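Stiko: A Two-Player Puzzle Game for Browser
Final project report, Game Development 2
Jinfeng Zeng, Reynaldo Tiongson, Jonalyn Tagle
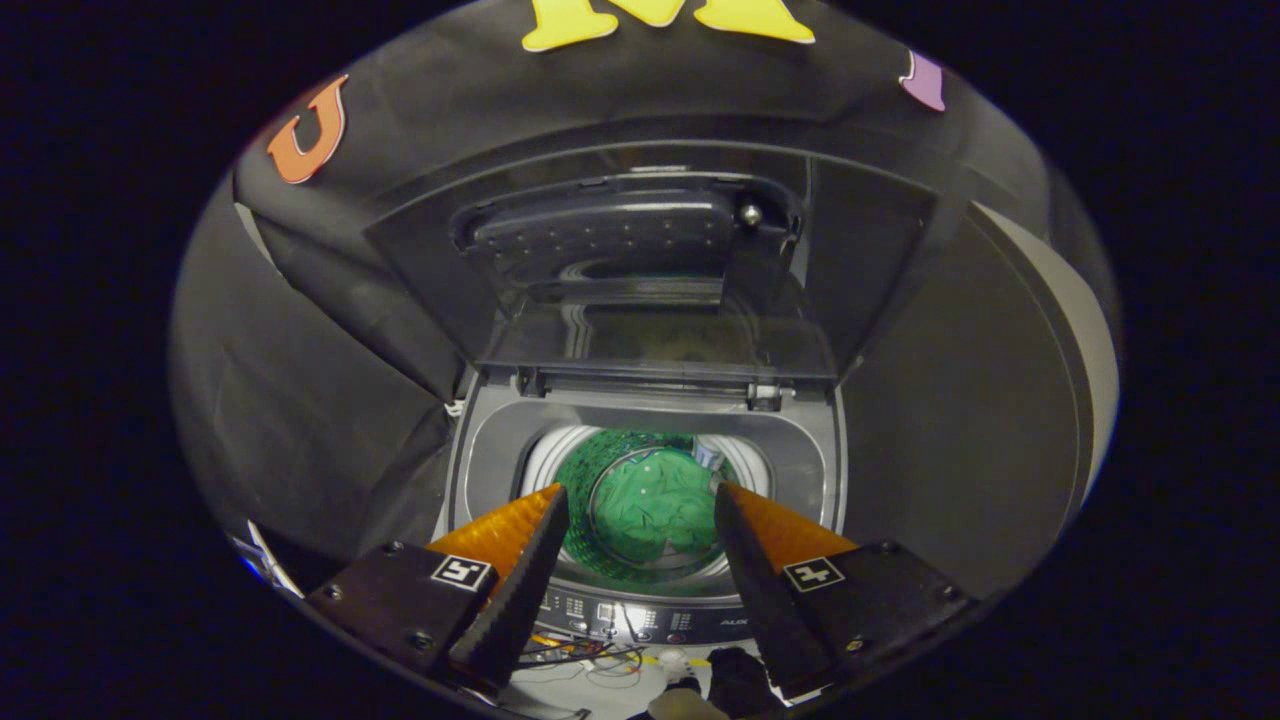
Our team made Stiko, a puzzle game for two players who share one keyboard. Each player moves a small character through a room and pushes colored blocks onto matching tiles. The final build has 24 levels. We had planned 20, but Jonalyn kept drawing rooms after the level editor was working and four of them were good enough to keep.

Work was split by area. Jinfeng wrote the movement and collision code, Reynaldo did the art and sound, and Jonalyn designed the levels and ran the playtests.

Problems during development

The first version let both players push the same block at the same time. If they pushed from opposite sides, the block ended up inside a wall and the level had to be restarted. We fixed this by handling one push per game tick, with player one going first. Players did not notice the order in testing.

Saving was harder. Progress was stored by level number, so when we changed the level order in November all old saves pointed to the wrong rooms. Each level now has its own ID. Old saves do not carry over.

Playtesting

Three pairs of students played the build of Sun 4 December. All of them finished the opening rooms without help. Level nine, Estrella, took one pair over 20 minutes – far too long for that point in the game. We removed a block from it and moved the exit closer. Jocelyn Catacutan, one of the testers, asked for an undo key. We added one, but it only goes back a single move.

What is unfinished

There is no gamepad support. The music also stops for a moment when a level loads, and we did not find the cause. Reynaldo thinks it is the way the audio file is looped.

Thanks to Marites Bañez for lending us the second test laptop.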